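A morning at the Brarwood robotics club open day

Posted 2021-06-12

I had promised my nephew I would come and see what he does with his Saturdays, or rather what he does with every spare hour the family can't account for, and so I found myself on the early bus to Brarwood with a flask of tea and a bag of cherries that I had meant to share and mostly ate before Stastlow. It is a lovely ride if you sit on the left. The road drops down past the reservoir, then you go through Jaber, where the bus waits for what feels like half your life outside the chemist, and then you are there.

The college is up the hill behind the library. I had remembered it as a gloomy sort of place (I went to evening classes there once, for upholstery, and still have the footstool) but they have painted the corridors and put proper signs up, and somebody had chalked arrows on the path all the way from the gate. I followed these and arrived a little out of breath and very cheerful.

The club goes by the name of Breltance, after a word the first members made up and then had to live with. They have 47 members this year, from the age of twelve upwards, and it seemed to me that most of them were in the room at once. Every table had something going on. At the first one a pair of girls were teaching a little wheeled thing to follow a line of black tape, and it did so beautifully until it came to a corner, when it set off towards the tea urn with great confidence. They put it back and tried again. I stood there much longer than I meant to, because they were so patient with it, changing one number on the laptop, then another, and writing each one down in an exercise book.

Amado Dizon, the tutor, came over and introduced himself. He is a softly spoken man with his sleeves rolled up, and he has run the club for long enough to have former students coming back to help. I asked him what people most often get wrong when they start, and he said they want to write the whole program before they have moved anything. "Move it by two centimetres," he told me. "Then look at where it went. Then have an opinion." I have been applying this to my garden ever since and I can't say it's made things worse.

The big project this year is the arm, and of course it was the arm that my nephew wanted me to see. The club are entering it in the regional students' contest, in the class for picking up and placing. As I understand it (and he explained it twice, bless him) each team gets a set of objects and has to move them from one place to another, with points for each one set down properly and points off for dropping. A perfect run is worth 100. There are two rounds, and you are allowed to change your program between them but not your hardware, so there is a good deal of frantic typing in the break.

What I hadn't understood before is how much of the work is to do with seeing. I had pictured somebody steering with a joystick, the way you do with the grabbing machines at the seaside, and they do have a way of driving it by hand for practice. But for the contest the arm must find things for itself, and it has a small camera up at the wrist, looking out past the two fingers of the gripper. Whatever the arm turns towards, the camera turns towards as well. The students spend a great deal of time going through what it sees, one still after another, arguing over what will be easy for the program and what will throw it off.

My nephew had a whole folder of these on the club laptop and took me through a good many. I am not sure I was much use, but I enjoyed it enormously. Some of them are rather handsome, in an odd way, and he very kindly let me have one for this page. 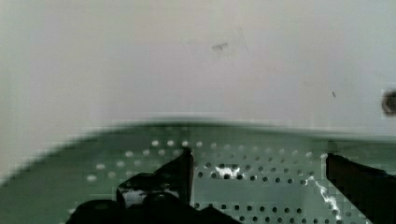
The wrist camera's view, with the gripper open in front of the green perforated panel.

I liked this one for the green, I'm afraid, but the students like it for the argument. Look at the bright patch among the holes, and the thin jagged streak of light off to the right of it. To you and me that is just a bit of shine on metal. One of the older boys was quite sure that a program hunting for pale objects might take a fancy to it, and a girl across the table was just as sure that it wouldn't if you told it how big an object ought to be. Then there are the holes themselves, row upon row, pale at one side and dark at the other, so a rule that says "ignore the dark dots" doesn't get you very far. They went at it for a good ten minutes and I don't believe it was settled.

I had a turn at the controls before I left. You are given two sliders and a button for the gripper, and I was asked to bring the fingers down either side of a foam block. I missed it, then I nudged it over, and then on my third go I had it, and lifted it up, and made a noise I would rather not have made in front of so many teenagers. They were very nice about it – one of them clapped.

A few practical things for anyone thinking of going. The open day is free, and there is a tin by the door for parts. Parking is hopeless, so do take the bus. The tea is good and the flapjack is better, and it goes early. If you have a young person who might like to join, have a word with Mr Dizon while you are there, as new members usually start in the autumn, and they don't need to have done any programming beforehand.

I caught the afternoon bus home with an empty flask and a leaflet about soldering, which I have put on the fridge.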